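Cleaning Painted Walls Without Leaving Marks

Most wall damage comes from scrubbing too hard with too strong a cleaner. Start with the mildest thing and stop when the mark is gone.

Dust first. Run a dry microfiber cloth or a clean floor duster over the wall from the ceiling down. Water on a dusty wall makes gray streaks that are harder to get off than the dust was.

For general washing, fill one bucket with warm water and 2 teaspoons of dish soap, and a second with plain water. Wring the sponge until it no longer drips. Wash from the bottom up, in sections you can reach without stretching, and rinse each one before it dries. Dirty water running down over dry paint leaves tracks; over paint that is already damp it wipes away.

Flat paint takes the least rubbing. Dab at it, and try any cleaner behind a door first. Satin and semi-gloss can be wiped normally. Melamine sponges work on shoe scuffs but they are a fine abrasive, and they will leave a shiny patch on flat paint or a dull one on gloss.

When the wall is dry, turn off the overhead light and look along the surface from the side. Pale walls hide soap film when you face them straight on.

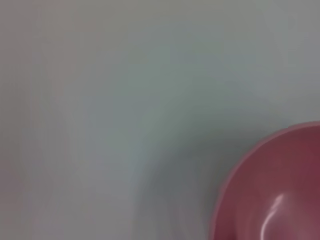
Reginald Bellamy wrote in to say that he skips soap in the kitchen and uses a quarter cup of white vinegar in a half gallon of water, which he finds leaves less film over the stove. That is fine on most washable paints -- test it first, and keep it off stone backsplashes.

Grease near the range may need a second pass. Put a drop of dish soap on a damp cloth, hold it on the spot for a minute, then wipe and rinse.

Crayon usually comes off with a little baking soda on a damp cloth. Ballpoint is harder. Rubbing alcohol on a cotton swab will lift some of it, but it can also soften latex paint, so go a little at a time.

If a dent has been filled, sand it with 400 grit only for the last pass. Anything coarser shows through a thin coat. Wipe off the sanding dust and prime the patch before painting.

Leave new paint alone for at least 2 weeks before washing it. A month is safer in a damp room.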